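How I Sort a Big Box of Commons Without Losing My Mind

I picked up a 1,907-card lot in August 2025 and got the whole thing sorted, sleeved where needed and checked against my want list in a few evenings. I love this part of the hobby! If you have a monster box sitting in a closet, give this a try.

Start by brand and year, and ignore everything else. Don't stop to read backs yet (I know, I know, the backs are great). Flip the card, find the copyright line, drop it in its pile. I keep 13 piles going at most. Any more than that and I start reaching over things and knocking them down.

Next, take one pile and split it by hundreds. Cards 1 to 99 go in one stack, 100 to 199 in the next, and so on. Then split each stack by tens, and only then put them in exact order. It sounds like extra handling, but it goes so much faster than trying to slot every card into place as you come to it. 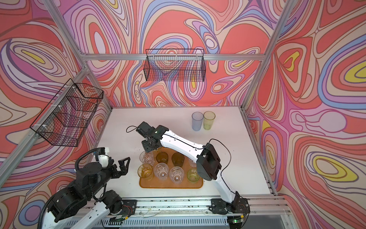

Pull inserts and parallels as you spot them. They go straight into penny sleeves and wait in their own row. Watch for parallels that differ only by a foil stamp — tilt each card a little under the lamp and the foil jumps right out at you.

Doubles come last. Once a set is in order they sit right next to each other, so pulling them takes a minute or two. I bundle mine in team bags of 20, which makes them easy to mail. Radymyr Onyshchenko got a fat stack of mine that way and sent back 97 hockey cards I needed, including a run of goalies I'd been chasing forever!

Finally, update your want list before you put the box away. Mine is a plain spreadsheet with one tab per set, and I mark the holes in yellow.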